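Lengthwise fold

The lengthwise fold (also long fold, or in Orkstead the Bepari fold) is a way of folding trousers and other long garments before they are stacked, rolled or put in a basket. One leg is laid over the other so the piece makes a long narrow rectangle. Used at home and in laundries.

Method

Garment flat on a table, pockets smoothed. Leg over leg, seams matched. Waistband end turned in if it sticks out. Then in half or in thirds, depending on the shelf. Heavy cloth such as denim holds the shape well, thin cotton slips and usally needs pressing first.

Name

From the Bepari laundry, Orkstead, where Chaminda Patwary taught it to new staff. Sajib Haque's handbook lists 4 variants, 2 of them for childrens sizes.

Storage

Mesh baskets are common, air gets through the sides. Stacks go in fold side out. 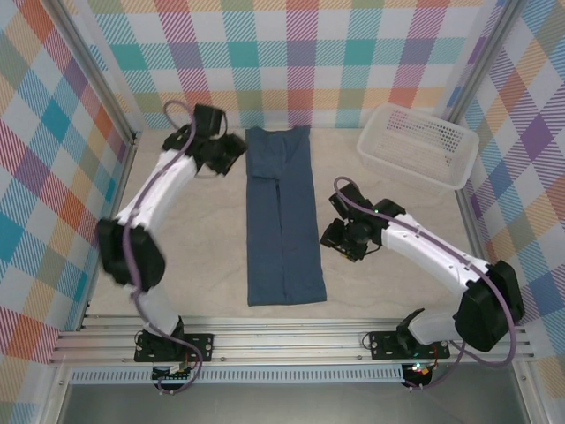 See also

Military roll
Trouser press
Sernano fold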